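Tollar Neighborhood Fund: progress report, August
Print this page | E-mail this page

Dear friends at the Tollar fund,

What a spring and summer it's been! Your grant of $2,000 has kept our home-start kits going, and we now pack them on Sunday afternoons in the hall at Notau. Each family moving into a new apartment gets bedding, a few kitchen basics and a voucher for household goods.

Irena Żak has rewritten the welcome leaflet in plain words — it's so much better — and there are four language versions now. Baltazar Figueroa has taken over deliveries on the Plendau side, which cuts the wait from five days to two.

The bedding is still our weak spot. We ran short of double sheets twice and had to borrow from the Urbańczyk store room. 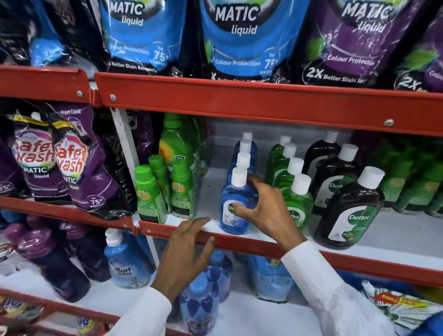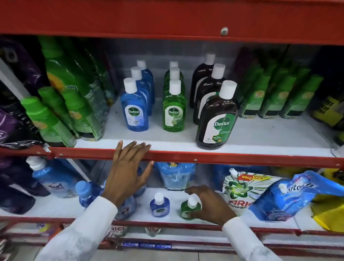 Cleaning products on the store shelves.

For the fall we'd love to add curtains, which families keep asking for, and a second set of keys for the hall would save us a lot of phone calls. The receipts are coming by mail.

Comments

Marta: The leaflet is great, my aunt read it all in one go!

Dee P.: Do you take single duvets?

Recent items
Notau hall: new opening times
Bedding wish list
Deliveries in Plendau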